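Motoring > Car care > Interior > Damp and leaks

Search questions and answers

Wet carpet under the passenger's feet, where is the water coming in?

Asked by Gemma Rudd, 5 June 2019

I have a Trasance hatchback, petrol, bought second-hand. After the heavy rain last month the carpet on the front passenger side was soaking. When I pressed on the mat, water came up round my fingers. The driver's side is dry and so is the boot. The back carpet behind the passenger seat is a bit damp but not as bad as the front.

What I have done so far:

I took the mat out and dried it indoors. I left a Cukby moisture bag on the floor for a week and it filled up, so I emptied it and put it back and it filled up again. I ran a hose over the passenger door for ten minutes with my son sitting inside and he couldn't see anything coming in at the top or the sides. I checked the windows were shut properly.

The windows steam up on the inside most mornings even now it is warmer, and there is a smell. The water is clear and doesn't feel greasy. The coolant level hasn't dropped as far as I can tell. 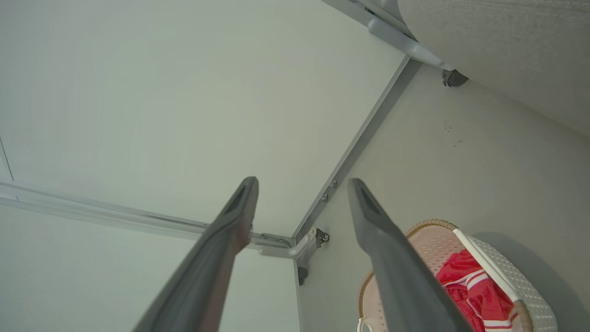

A garage in Heywood has quoted me £178 to "investigate", and that doesn't include fixing it. I don't mind paying if I have to but I would like to try the simple things first. I can use a screwdriver and a socket set but I don't want to take the dashboard out. Does it sound like the door seal, the windscreen or something else? And do I need to get the carpet out to dry it, or will it dry by itself if I stop the leak?

3 answers

Answer from oldschool_spanners

Door seal. It's always the door seal. Get a new one from a breaker's and push it on, and it'll sort it.

Comment from Gemma Rudd: Thanks, but the hose test on the door didn't show anything. Would it still be that?

Comment from oldschool_spanners: Could be. Mine was.

Answer from Pennine Pete (most helpful)

Don't buy a door seal yet. Clear water in one front footwell, with the door passing a hose test, is more often the scuttle drains. The scuttle is the trough under the plastic panel at the bottom of the windscreen, where the wipers are. Rain runs down the screen into it and is meant to go out through a drain at each end. If a drain blocks with leaves, the trough fills up until the water reaches the air intake for the heater, and then it goes straight into the car. The intake is on the passenger side on most British cars, so that carpet gets it first.

Open the bonnet and look down both ends of the trough with a torch. If you can see black mush, that is your first job. Scoop out what you can by hand. Wear gloves. Then pour a jug of water in slowly at one end and look under the car behind the front wheel. It should run out on the ground at the same speed you pour it. If it backs up, the drain is blocked further down. Some have a rubber flap on the end that sticks shut with dirt, and you can squeeze it open from below. Don't poke a wire down hard or you may push the rubber off and then it drips somewhere worse.

If you can't see into the trough, the plastic panel has to come off. On mine that meant taking off both wiper arms (one nut each, under a cap) and pulling a rubber strip off the front edge. Put masking tape on the glass to mark where the wipers sit before you start.
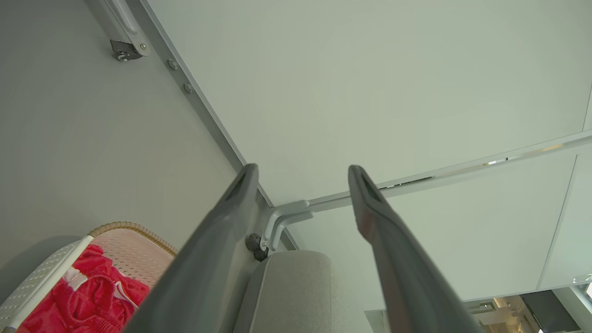
Long light grey rail with two round bolt heads.

While the panel is off, change the cabin filter as well. If it is wet or has a tide mark on it, that tells you water has been getting into the heater box. A wet filter is also a big part of why your windows steam up.

If the drains are clear and the filter is dry, the next thing I would look at is the membrane inside the door. This is a sheet of plastic or foam stuck to the inner door behind the trim. Water always gets inside a door past the window glass, and it should drop out of slots in the bottom. When the membrane comes unstuck the water runs down the back of the trim and over the sill. Your hose test might miss this if your son was watching the top of the door. Do it again with the hose on the outside of the window glass and a sheet of dry newspaper laid along the sill. Check the slots under the door aren't blocked either.

For sticking a membrane back I used Wosska butyl strip. A 10 mm width is enough. Don't use bathroom silicone, it doesn't stay stuck to the foam and it is a pain to clean off.

Comment from Gemma Rudd: Looked today. The passenger end of the trough was full of rotten leaves and what I think was moss. I have cleared it and a jug of water now runs through. The cabin filter was brown and wet. New one ordered.

Comment from Pennine Pete: Good. Give it a couple of decent downpours before you put the carpet back properly. I would still do the newspaper test on the door.

Answer from lakeside22

I agree with the above about the drains. To answer the other question, no, the carpet won't dry by itself. The top feels dry after a few days but there is thick padding under it that holds water like a sponge, and that is where the smell comes from. The damp in the back is the same water soaking along the padding.

You don't need to take the whole carpet out. This is what I did on my last car:

Take off the plastic sill strip, it usually just pulls up. Undo the trim at the side of the footwell. Lift the edge of the carpet and prop it up on something, I used a couple of blocks of wood. Press old towels into the padding and keep swapping them. A wet vacuum is much quicker if you can borrow one. 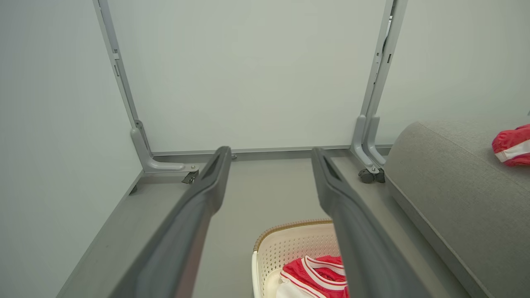 Pale, plain walls meeting at a corner.

Then run a dehumidifier in the car with the windows nearly shut. Mine took nine days before the padding was dry all the way through. The moisture bags are fine for keeping a dry car dry but they won't cope with this much water.

Be careful under the passenger seat. There are often plugs and wiring there, and some cars have a control box under the carpet. Don't unplug the yellow connectors as those are for the airbags. If you see any green crust on a plug, get it looked at.

Also check the metal floor for rust while you have the carpet up. I left mine until July one year and wished I'd done it sooner.

Comment from Gemma Rudd: Padding is sodden, you were right. Borrowing a wet vac from my brother.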